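Clandville Help > Simulation and Control > Bimanual manipulation

Policy closes on the object but never gets it into the carton

Posted by pernus_dev, February 24, 2021

I have a two-arm setup in simulation, with a parallel gripper on each arm. The task is to pick a small egg off a plate and put it in one of the four cups of an egg carton. The policy takes three camera views (one fixed overhead, one per wrist) plus joint positions, and outputs joint targets in chunks of 20 steps. It was trained on 2,971 demonstrations, all teleoperated in the same simulator.

The grasp is fine. The transfer is where it goes wrong. The right arm lifts the egg a little, moves toward the carton, then hovers short of it and jitters until the episode times out. Out of 15 rollouts, 13 ended this way. Training loss looks flat and low. I replay the same observations offline and the predicted actions match the demonstrations closely.

A wrist view from one of the rollouts, before the grasp: 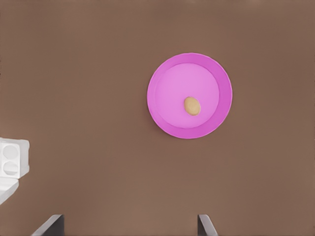
Wrist camera, egg on the plate, carton at the left edge of the view.

Things I have already tried: a longer chunk, a shorter chunk, lower gains on the wrist joints, and more friction on the fingertips. None of them changed the result. I can post the config if it helps.

altari_q

Offline replay tells you very little for this. You are feeding it states the demonstrator visited. As soon as the rollout drifts a centimeter, the policy is somewhere it has no data for. Log the predicted chunk against the executed positions during a live rollout and plot the two together. If the executed curve lags the prediction, you have a tracking problem. If the prediction itself oscillates, you have a policy problem, and gains will not fix it.

Also check how you handle overlap between chunks. If you rerun inference every step and average the overlapping predictions, two plans that disagree will average out to no motion. With a carton that has four valid targets, they often disagree. That looks exactly like hovering.

jbench

More demos. I had the same thing and collected more and it went away.

joshi_sim

The second poster is right about averaging, but I would look at the cameras first. Your policy gets both wrist views at every step whether or not they contain anything relevant. Dump the raw input tensors for one failed rollout and step through them camera by camera. I would expect a good share of them to look like this:
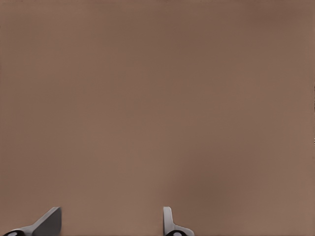
Should an uninformative camera view be removed from the policy input?
Mask it at random during training and keep the input slot. Removing it outright changes the network shape and costs you the view in tasks where the second arm does some of the work.

A policy with a nearly constant input will still find something to use in it. In our case (Joshi, cloth folding, same style of network) it had picked up a slow shading change on the table that correlated with elapsed time in the demonstrations. The policy was in effect reading a clock. At rollout the timing was different, so it kept returning actions for a phase it had already left. Dropping each wrist view with a fixed probability during training removed the effect.

Then sort out the phase transition. Find the part of the episode where the egg is already in the fingers and the arm still has to line up with a cup: 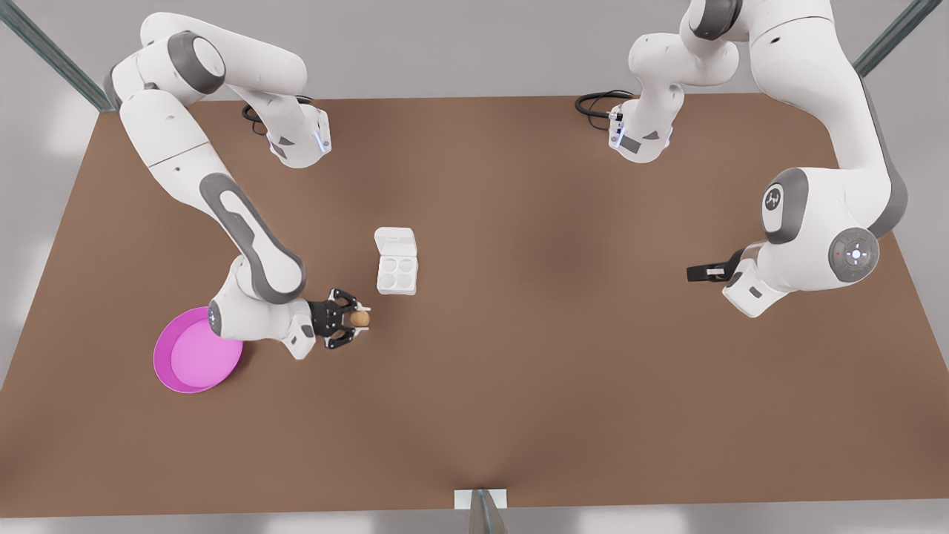

Count how many training samples you have from that segment compared with the approach. Operators tend to move slowly toward the object, then finish the transfer in a few quick motions, so sampling uniformly over time steps gives the transfer very little weight. Resample by segment. The gripper width signal is enough to find the boundary: take the step where the width stops decreasing and cut there.

One more check. Confirm that the width you feed back is the measured value. If it is the commanded value, it reads fully closed with or without an egg between the fingers, and the policy cannot tell a good grasp from a miss.

pernus_dev

It was the commanded value. I have switched it to measured and started a retrain with view dropout and segment resampling. The chunk plots show the prediction oscillating, so I turned off averaging as well. Will post the rollout numbers when the run finishes.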